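Celery leaves — does anyone else cook with them??

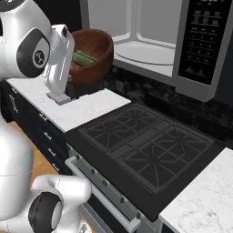
pristitz_plot34
I've been throwing these away for years and I feel like a fool. Last night I chopped up a whole bunch of leaves and stirred them into potato soup right before serving, and wow. It tasted like parsley with a backbone! My husband had two bowls and asked what I'd changed. So now I want all your ideas, because I'm growing a row of it this year and I'm going to be drowning in greens by August.

mulchmadness
Welcome to the club! Dry them on a tray for a day or so until they crumble, then mix with coarse salt. Best popcorn topping there is. I give jars of it to everyone at work and they keep bringing me back the empties.

Bakhtiari_Kitchen
Have to disagree on drying. You lose the best part of the flavor. Freeze them in a little olive oil in an ice cube tray and drop a cube in the pan when you start your onions. Mine still taste green in April.

mulchmadness
Dried is a different flavor, sure, but I wouldn't say worse. Try it on a baked potato and get back to me.

oldrowboat
Careful with the dark outer leaves, some of them are really bitter. I use the pale ones from the middle raw in salads and save the rest for stock. What variety are you growing? I had great luck with Brustanik, very leafy and it didn't bolt on me even in the heat.

pristitz_plot34
Brustanik is what I ordered! Packet says 43 days to something but I spilled coffee on it, so who knows. Should I be blanching the stalks?

oldrowboat
If you want mild stalks, wrap them in cardboard for the last couple of weeks. If you're mostly after leaves, skip it and let them have the sun.

Bakhtiari_Kitchen
I never wrap mine and the stalks are fine. A bit strong, but that's what celery is supposed to taste like. The supermarket stuff is water with strings.

indembridge_gal
Ours at the Indembridge gardens got hammered by slugs last summer, so keep an eye out — they go right for the heart. For the leaves, pesto! Walnuts, garlic, lemon, plenty of cheese. I made roughly 900 grams of it in one go and it was gone before the end of the month.

pristitz_plot34
Pesto is happening this weekend. And I'm doing the salt AND the cubes, so you two can stop fighting :)

mulchmadness
Report back on the potato!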